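April 3, 2018

Open day prep and the Patel visit, same bench.

Ottó Szilágyi had the cell up before I got in. Seven visitors from Patel, 40 minutes allowed, went over by a good bit as they wanted to talk about changeovers. Gave them the sorting job: brake pads, bushings and the white bracket off the mat and into the three-channel tray, both arms running. Speed held at 70 per cent for the whole visit. Győző Bozsik did the talking and I stayed by the stop button.

Questions worth keeping:
- can it take pads lying face down (said we'd try it, no promise)
- who teaches a new part, their people or ours
- does the cable on the right arm ever drag. It does. Need to clip it up before the open day.

Antal want the same demo in December with their own tray. Told them to send a drawing first.

To do: wipe the mat, ask Stevari for spare finger pads, print the part list larger. Parts go back out on the right, tray stays on the left, compartments clear before each run.
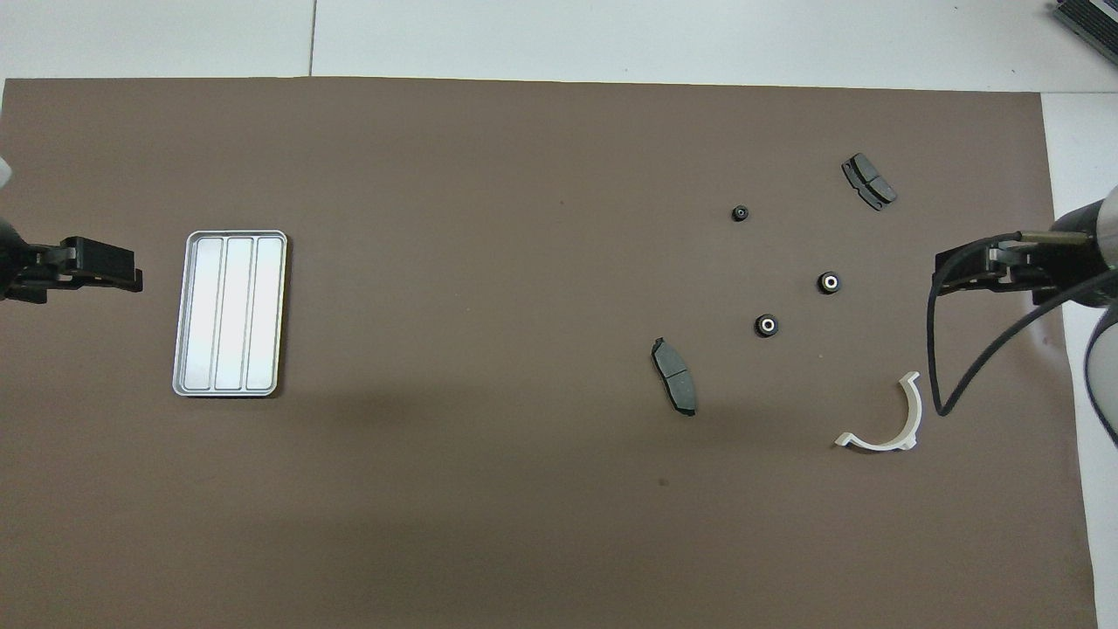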